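The Couch Report: Catching Up With Katene

Well, friends, it has been quite a couple of weeks if you are a Katene person, and judging by the mail that comes in here, a good many of you are. I had planned to use this space for the spring cooking shows (they'll keep, I promise), but then the reunion special aired, and the sisters started talking to anybody with a microphone, and it seemed silly to write about sponge cake while all that was going on.

For those of you who are new, or who gave up around the time of the lake house episodes, let me back up a little. Katene began as a small family show about two sisters and their mother running a bridal shop in a town where everybody knows everybody's business. It was sweet and slow, and half of each episode was somebody pinning a hem. Then it got popular, the shop moved to a bigger building, the older sister signed a deal to put her name on a line of candles with a company called Maten, and from there the pinning of hems pretty much went out the window.

The candles are where the trouble started. The older sister has always said that the Maten deal was hers alone and that she found it, negotiated it and signed it herself. The younger sister says the two of them came up with the idea together at their mother's kitchen table, and that she had picked out most of the scents before her name quietly dropped off the paperwork. If you watched last November's finale, you'll remember the scene in the parking lot, where one of them drove away and the other one stood there holding both their coats. I have watched that scene more times than I'd like to admit!

The reunion was supposed to settle things, or at least that's how Otosow, the streaming service that carries the show, had been selling it. Two hours, all the family on one stage, no question off limits. What we got was a first hour that was mostly clips, and then a second hour in which the younger sister announced that she had been offered $2,000 to stay quiet about the candles. She said it very calmly, too, with her hands folded. The older sister said it was $1,000 and that it was a birthday present. Their mother asked for a glass of water and didn't come back until after the commercial.

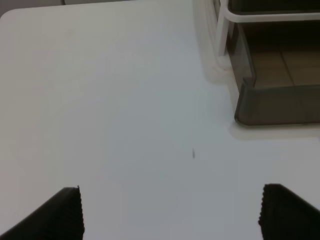
Now, I have gone back and forth on this. On the one hand, $1,000 is a very generous birthday present between sisters who had not spoken since the fall, and I can't say I have ever received one like it. On the other hand, if you wanted to buy somebody's silence about a candle business, you would think you'd offer a bit more than either of those sums. A few of you wrote in to say exactly that, and one reader who used to keep the books for a gift shop sent me a very thoughtful letter about what a line like that might bring in over a Christmas season. I won't print the whole thing, but it was an education, and I thank you for it.

What surprised me most was the mother. For 12 seasons (yes, it really has been that many, I had to sit down when I worked it out) she has been the one who smooths everything over with a casserole. At the reunion she would only say that she loved both of her girls and that she wished they had all stayed in the old shop. I believed her. There was a catch in her voice on the word "old" that I don't think any producer could have asked for, and I'll confess I had to get up and fuss with the kettle for a minute.

Since then it has all spilled over into the interviews. The younger sister has been a guest on a couple of podcasts, where she repeated the story about the money and added that there were messages to back it up, though she hasn't shown them. The older sister put out a short statement saying she was heartbroken and was going to spend time with her family, and several people unkindly asked which part of it. Maten has said nothing at all, and the candles were still for sale the last time I looked. I did look, and I did not buy one, although the pear and ginger sounded lovely.

So where does that leave the show? Otosow hasn't said whether there will be another season. The fan boards are full of theories, and my favorite is that the younger sister is getting a program of her own on Stimora, the cable channel that picked up that nice series about the ferry captain's family. I have no idea whether there is anything to it. Stimora does seem to like a quiet sort of show, though, and she was always the better one with a needle, so I would certainly tune in to see her open a little shop of her own and fit somebody for a dress again.

My own guess, for what it's worth, is that we'll see both sisters back on the same couch before next year is out. Families on television have a way of making up when there is a contract on the table -- and families off television do it too, a little more slowly, usually over somebody's wedding or somebody's operation. I hope it's the wedding kind. There's a cousin who got engaged in the last season, if you recall, and surely her dress has to come from somewhere.

If you missed the reunion, it's still up on Otosow in two parts. Skip straight to the second one unless you're feeling sentimental about the early years, in which case the clips are quite nice, and you'll get to see the old dog again. And do keep your letters coming. I read every one, including the long ones (I'm hardly in a position to complain about those), and I'd especially like to hear from anyone who thinks I'm being too hard on the older sister. My neighbor across the hall thinks so and has told me as much twice this week, once through the door.

Next time, the cooking shows, unless somebody else in that family picks up the phone.

The Couch Report, issue of 6/5/22 | Write to us: just reply to this email | © 2022 The Couch Report. All rights reserved. | Back to top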